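The Standard at Grostelau

The procedure for setting a place at Grostelau ran to 1156 words, and Ambros Gruber had written most of them. He had come to the tearoom from the weights office in Barkance, where he had spent his working life checking scales. Prantl, who owned the building, hired him to keep the crockery in order. The first draft of the procedure was on her desk in September.

Section one covered the table. It was to be level. Ambros checked it with a steel ball, which he set down at the center and watched. If the ball moved, he folded a piece of card and put it under a leg. Section two covered light. Section three covered the cup.

The cups had no handles. This was the difficulty. A cup with a handle has a direction, and a person can be told to point the handle at the window or the door. A round cup on a round saucer has no direction at all. Ambros held that a thing could still be put down wrong, even if the wrongness could not be measured with the tools on hand. Prantl held that it could not. They had discussed this through most of one afternoon and had stopped when the kettle boiled.

The trial was set for seven in the morning, before the tables were needed. Ambros had allowed 800 seconds for it. The steps were as follows. Carry the tray to the table. Put the saucer down. Put the cup on the saucer. Let go. Wait for the sound to stop. The last step was his own addition. A cup put down on ridged glaze makes a small noise after the hand has left it, and he did not consider a cup to be placed until the noise was over.

He wrote the entry in pencil. Table level. Saucer down. Cup down, no tea.
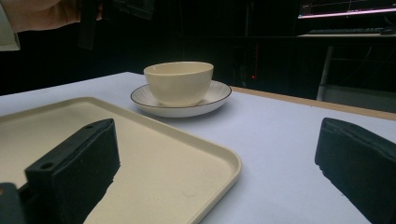
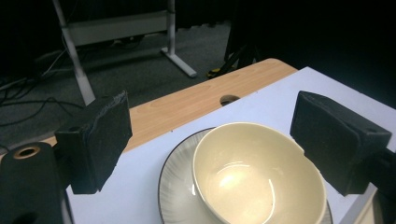

Cup and saucer, then bowl and plate.

He read the entry back and found nothing to correct, and this bothered him. In Barkance a result with no error meant that the instrument was too coarse. He had once reported a brass weight of 1000 grams as correct, and the next year a better balance had shown that it was light. The weight had been in use at a grain store the whole time. The grain store did not complain. He had written to them anyway, and had received a calendar in return.

He took the steel ball out of his coat and put it away again. He lowered his head until his eyes were level with the rim. From there the cup looked like a line with a shadow under it. He stayed in that position until his back hurt, then stood up and added a sentence to section three: The cup shall be placed where it would be missed.

He crossed out the sentence. It could not be checked.

Ghazal Farahani had come in by the side door and read the page over his shoulder, and she told him to put it back. She said that in her mother's house the tea glasses went down wherever there was room, between the newspaper and the sugar, and that she could still say where each one had stood. Her father's was always too near the edge. It had never fallen. If he wanted a rule, she said, he should ask who was going to sit there, and whether they were left-handed, and whether they talked with their arms.

Ambros asked how that was to be recorded.

She said it was not to be recorded, it was to be remembered, and asked if the water was on.

He went to see. The kettle was the large Sutuvon one, slow to start, and he filled it and stood beside it with the pencil. The thermometer clipped to the spout was his own. It read 100 at the boil and had done so every morning since he came – he had the figures in a separate book.

When he came back with the pot she was sitting at the table, on the side he had not planned for, and had pulled the saucer over to her left. The procedure was under her elbow. Ambros poured. The cup made its small noise on the ridges and he waited, holding the pot, for it to stop.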